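How Do You Teach a Robot to Tidy Up?

Bisach Young Explorers
April 20, 2019

Have you ever been told to tidy your bed, and found that it wasn't just a blanket and a pillow you had to deal with, but three socks, a toy car, half a comic and something sticky you couldn't quite remember leaving there? You probably grumbled a bit (I would have done) and then you picked the things up, one after another, without thinking very hard about your fingers at all.

Now imagine you are a robot. You have never picked up a sock. You don't know that a sponge is squashy or that a cardboard box will crumple if you squeeze it too hard. How would you ever learn?

People have been puzzling over this for a long time. Back in 1965 there were already robot arms at work in factories, but they mostly did one job, in one place, in just the same way every time. If the part they were meant to pick up had been moved a little to the left, the poor old arm would very likely close on thin air! That is fine in a factory, where everything can be kept in its proper spot. It is not much good in a bedroom.

So a team working on a project called Grulteo decided to try another way of teaching, and it is one you know very well already, because it is how you learned to tie your shoelaces. Somebody shows you. Then they show you again. Then you have a go, and it goes wrong, and they show you some more.

The clever part is what the teacher holds. Instead of using bare hands, the person picks things up with a gripper, which is a sort of mechanical hand with two fingers that open and close like a crab's claw. A robot can be given fingers of the same shape, and a camera on the gripper sees everything close up while the person works. Each time something is picked up, the computer gets a little lesson in what it looks like to do the job properly.
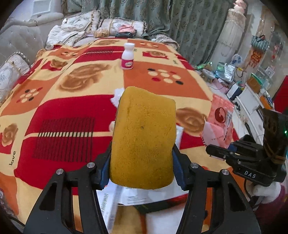

Why pick up so many different things, though? Well, suppose you had only ever eaten soup. You would be marvellous with a spoon, and then one day somebody would put a plate of peas and a fork in front of you and you'd be in a terrible muddle. Robots are just the same. If a robot only ever practises with wooden blocks, it gets very good at wooden blocks and nothing else. A sponge gives way when you pinch it. A box has flat sides and sharp corners. A shiny packet crinkles and slides about, and it can look quite different depending on where the light is coming from.

And then there is the background to think about. You and I can look at a blanket covered in roses and spots and big bold squares and know straight away which bits are blanket and which bits are things lying on top. To a computer, a printed rose is a patch of colour, and so is a ball, and it has to work out that one of them can be lifted and the other can't. That takes practice too, so it helps to do some of the lessons on top of busy patterns, with plenty of other things lying nearby.

The Grulteo team gathered 2000 of these little lessons, which they call demonstrations. (It's a long word, but it only means "showings".) It took them until September to finish, with a great many tea breaks along the way.
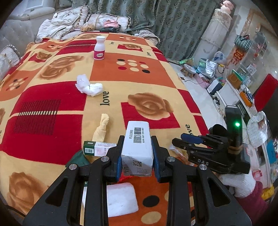

Once all the lessons had been collected, a computer program looked through them, over and over again. Nobody typed in a rule saying "boxes go this way up" or "squeeze sponges gently". The program had to find the patterns by itself. It would look at one moment from a lesson, guess how the fingers should move next, and then check its guess against what the person really did. When the guess was wrong, it changed itself a tiny bit and tried the next one. Early on its guesses were dreadful, but little by little they got better.

Then came the test, and this is my favourite part of the whole story. The team gave the program to a robot arm called Villalobos and laid out 27 objects it had never met before. No peeking beforehand! Villalobos picked up most of them, though not all, and it had the most trouble with things that were thin or floppy. It tried for one flat envelope 3 times and then simply stopped, with its fingers open - I felt rather sorry for it.

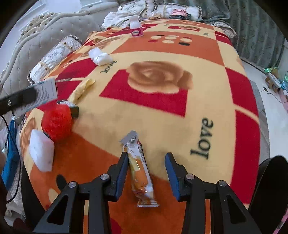
A long snack packet between the gripper's two blue pads, with a fuzzy red ball close by.

The team also tried something else. They taught a second copy of the program using only half of the lessons, to see whether it would do as well. It didn't. It was all right with boxes, but soft things kept confusing it, so the extra practice had been worth the bother. Scientists like doing this sort of check, where you change just one thing and leave everything else alone, and you can do it at home as well.

Try it yourself! Find a pair of kitchen tongs and ask a grown-up if you may borrow them. Put a few safe things on your bed, such as a rolled-up sock, a small box, a clean sponge and a piece of paper. Pick up each one using only the tongs and notice what your hand does. Do you turn your wrist? Do you squeeze harder for some things than for others? Now try again with one eye shut and see which ones become more difficult.

If you would like to know what the team is doing next, they are hoping to teach Villalobos to fold a tea towel. So far it has managed one corner.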